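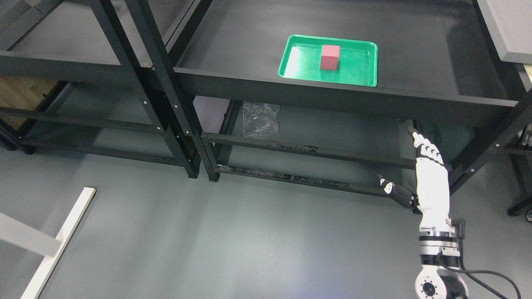
4 min read

The first thing I asked the Vornivell to do was pick up a little red block. I know, I know. You spend months hearing about a robot that's going to help out in stockrooms and repair shops, and then you sit it down with a toy. But Impi Vuorinen, who runs the trial program at Lellville, talked me into it over the phone. "Start with something you don't care about," she told me. "You'll be learning more than the arm will."

She was right, and I'm a little annoyed about it.

Vornivell is a rental kit. You get one arm, one robotic hand, a camera head, the control box and a person on the other end of a chat window from early morning until 6 p.m. Lellville brings it to your door, sets it up in an afternoon and takes it away again when you've had enough. I had mine for most of July, in the back half of a workshop I share in Brellbridge, and I got pretty attached to it.

Setup day was easier than I feared. The crew of two wanted a flat floor, a wall outlet and a clear path to whatever shelf I planned to use, and they were gone before I'd finished making them coffee (sorry, guys). Calibration took around 45 minutes. Most of that was me moving the tray. I used a shallow green one with rounded corners, and if you try this at home, pick a tray color that's nothing like the thing you're putting in it! Red on bright green was a breeze for the software. Later on I tried gray washers on a gray lid and we were there all evening.

So, the block. You teach a job by doing it yourself through the controller, a chunky handheld thing with a squeeze grip, and the kit saves each go as a "take." Impi's advice was to record 60 takes before letting the arm try anything alone. I got bored at a couple dozen, let it loose early, and watched it pinch the air beside the block with total confidence. Back I went. With the full set recorded it did the job nicely, and it kept doing it when I slid the tray along the shelf or turned it at an angle.

What surprised me was how much of my attention went to the approach. I'd been thinking of picking something up as a hand-and-object problem. With my shelving, it's really a shelf problem. The top has a thick front lip, there are rails underneath, and the hand has to come up from below and around all that before it gets anywhere near the tray. The white fingers are long, too, longer than I pictured from the brochure, and for the first few days I steered like a teenager parallel parking. You do get a feel for it. By the second week I was swinging it out wide and over without thinking, and chatting to my shopmates while I did it.

Now for the grumbles. The cable is my biggest one. It loops out from the base in a generous curve and I was forever checking where it was before I moved. A clip or a channel would fix it, and Lellville should just throw one in the box. The glare off a shiny tray also bothered the camera on sunny mornings, and I ended up pulling a blind halfway down. And the app logs you out if you leave it alone too long, which cost me a good batch of takes and some language I won't print.

The manual is 156 pages. I read maybe a third of it and asked the chat person about everything else. They were lovely every time, even when the answer was clearly on page one.

I'd borrowed a Janssen gripper from a friend last year, the simple two-jaw kind, so I had something to compare with. For plain boxes and blocks I'd still take the jaws. They're quicker to teach and there's much less to go wrong. The Vornivell hand started to win me over with the awkward stuff: spray bottles, a roll of tape, the floppy bags my screws come in. It wasn't fast with any of those, but it got hold of them more often than I expected.

Would I rent it again? Yes, for a month, with a proper list of jobs written down before it arrives. I wasted a good week just playing. If you only have one task in mind and the parts are all the same shape, save your money and go simpler. If your shelves look like mine, call Lellville, ask for Impi, and buy yourself a green tray.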